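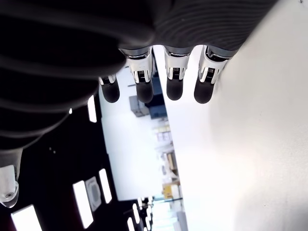
Progress report to Courtois: staff fruit scheme, second quarter

Prepared by Sandrine Huet, Stukarby office

The grant pays for fresh fruit on the office floor and for the tables, plates and deliveries that go with it. This report covers the period up to the end of December.

Deliveries have settled down. Andon brings the fruit every Friday before staff arrive, and Hervé Ferrand checks it in. We had 18 deliveries in the period and missed none. Two came with bruised pears and were credited in full. The weekly order now stands at 70 pieces, mostly apples and oranges. Bananas were dropped in the second month as too many were being thrown away.

The serving point has moved from the kitchen corridor to the open floor. We use plain white tables there. They wipe clean easily but show every mark, so Valentin Lecomte has added them to the evening cleaning round. Fruit is put out on round white plates with a thin black rim. The bowls we started with hid the fruit at the bottom and it was often left until it spoiled.
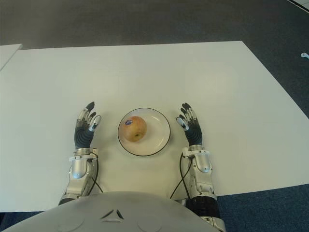
Do the stickers need to come off the fruit before it is put out?
They can stay on. Staff peel them off themselves and put them in the bin by the sink.

Waste is down since the move. In the last month we threw away 47 pieces, all of it composted. Hervé Deschamps keeps the record and can send it on request.

The floor itself is still thinly furnished. The ceiling has been painted black and the rectangular light panels are in.
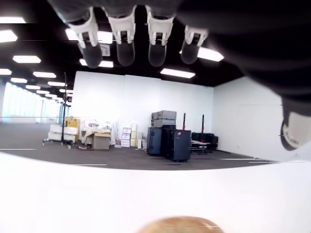 The remaining desks are on order from Steketti and will go in next quarter, starting at the window end. The fruit tables will stay where they are until then.

Spending in the period was 1932 euros, which is within budget. We ask that the unspent part of the plate and table budget be carried over to buy a second set of plates. Bastien Arnaud will send the invoices separately.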